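Pandis method

The Pandis method is a way of teaching robots household tasks from demonstrations made by people holding gripper tools. It was developed at the Schwerdtfeger workshop and first described in February. Each tool records what its fingers do, so no robot is needed while the demonstrations are made.

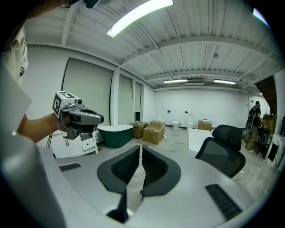
By the Kevitz Robotics Encyclopedia staff
Updated Monday, August 15, 2022

Hand-held grippers used in this kind of work may carry a cube printed with black square markers, which lets software work out the position of the tool. The first collection, known as Lancombe, held over 1,000 demonstrations of 13 tasks - 600 of them made with two grippers.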